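Search this site
Enter keywords
Go

Print this page | E-mail this page

Nirnley Plaza: progress report no. 2

To: Lachlan Bright, Haltia Fund
From: Adom Tetteh
Oct 14, 2024

Hello Lachlan,

I owe you this report from before the holidays, so thank you for being patient. The short version is that the walking survey is finished, the paving survey is nearly finished, and the seating is behind. I'll take them in that order, more or less, and I've put the money near the end because there isn't much to say about it.

You'll remember from the May report that most of our early arguments were about the big steps. Rhys Kerslake wanted them left out of the first phase altogether and I wanted them in. I've won that one (for now!), mainly by making him walk the whole length of the place with me. Once you've got that broad flight running up one side of you, it's hard to plan the flat part as if it weren't there. People want to sit on steps, and if we put all our benches at the far end they'll sit on the steps anyway.
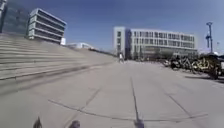
The plaza and the wide concrete steps, with the paving joints showing.

The joints are what Eyvindur Vestergaard has been busy with. He's gone over the slabs on his hands and knees, quite literally, and logged every one that rocks, has lifted or has lost its filler. His list stands at 429 entries, which sounds alarming, but he says most of them are filler and only 13 need the slab taken up and bedded again. Kingi have quoted for those and I've attached their letter. The darker patches and scuffs we're leaving alone. Eyvindur would love to have the lot cleaned, and I had to be a bit firm with him.

On shade, I think we asked the wrong question in the first questionnaire. We asked people whether they wanted more trees and of course they all said yes.
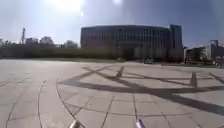 So in the second round we asked where they stop, and when, and what makes them move on. We had 60 replies and they were far more useful. Glare came up again and again — people crossing towards the low sun with a hand up over their eyes — and so did the plain width of the place. One woman wrote that she speeds up without meaning to. Several people said they'd like something beside the hedge, where they could sit with a bit of green behind them, and that's now our first choice for the new benches.

Cormac Quinlan has drawn 2 layouts for the seating. The first keeps everything along the planting and leaves the middle open. The second brings a loose group of benches further out, and it's the livelier of the two, but the delivery drivers weren't happy when we showed them. 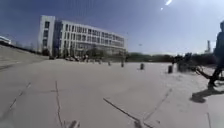

I'm leaning towards the first. The benches themselves are coming from Lester, and they're late. We were promised a sample in the summer, then another date, and now they say it's the fixings that are holding things up. I ring them every week. If there's no sample by the time you visit, I'd like your agreement to go elsewhere, and I'd rather talk that through in person than by e-mail.

The other thing I want to raise is the two-wheelers.

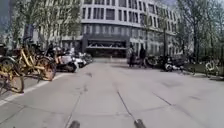 Nirnley Plaza Progress Report No. 2, page 3

The row along the white line is very well used and I don't want to lose any of it. Bicycles and scooters are all in together, though, and some of the bikes end up standing well out on the paving. Rhys suggests proper stands for the bicycles nearest the walking route, with the scooters kept further up towards the entrance. It wasn't in the original bid, so I'd need your say-so before we spend anything on it.

Money: we're under on surveys and haven't touched the seating line. The full sheet is attached. I'd like to move the survey underspend across to the stands if you're willing.

Next up are the slab repairs, a decision on Cormac's layouts and (fingers crossed) a bench to sit on. Do bring comfortable shoes when you come.

All the best,
Adom

Print this page | E-mail this page

Related items
Nirnley Plaza: progress report no. 1 (May)
Paving survey: notes on method
Second questionnaire: summary of replies
Seating layouts for comment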